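jorklow-tabletop-chores
README, last touched in August

G'day, and thanks for having a squiz. I put this set together to settle an argument I keep having with myself: can a pair of robot arms do the boring kitchen jobs yet? Serving up lunch, putting the tongs back, clearing the cups. My short answer is "sort of, on a good afternoon". The long answer is 127 episodes, all in the download.

What's in it

Each episode is one go at one chore with 2 arms on a shared rail, driven by a person. Most run under 30 seconds. The dishes are ordinary stuff: a tall pink cup, a second cup, a little pink dish, a woven tray. I shuffle things around between takes, so please don't train anything that assumes the tray is always in the same spot.

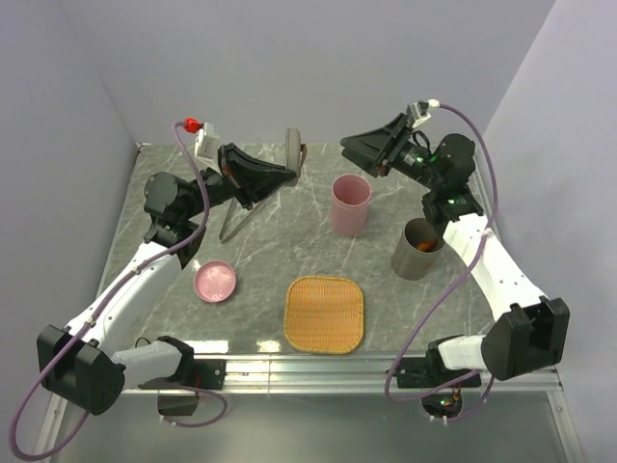 The chores I picked are ones a six-year-old would do for pocket money. I reckoned that would make them easy, and I was wrong! Thin flat things are murder. Cups are fine if you come at them from the rim, and less fine if the other arm wants to be in the same bit of air. Soft food is its own headache (squeeze a bun too hard and you've got a different bun).

Folders

Trornska holds the tong and utensil episodes. Chevalier is cups and bowls. Gatex is the messy one, 20 episodes where I changed my mind halfway through about what the task was. I left them in for anyone working on recovery, but skip them for a first run.
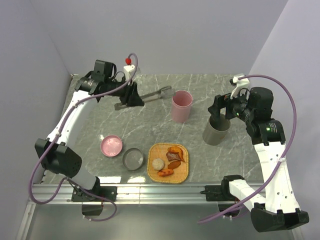
Tongs, cups and bowls on the bench, food in the woven tray.

Known problems

The bench top is shiny and you get glare near the rail. Cables wander across the view as the arms move. Labels are mine, typed late at night with a cuppa, so expect the odd spelling mistake and at least one "bowl" that should say "dish".

So, are they ready for your kitchen? Not mine. I'd trust them to shift a cup if I was standing there, and I'd still do the washing up myself. If you get a policy going on the Trornska folder, open an issue and tell me, I'd love to see it.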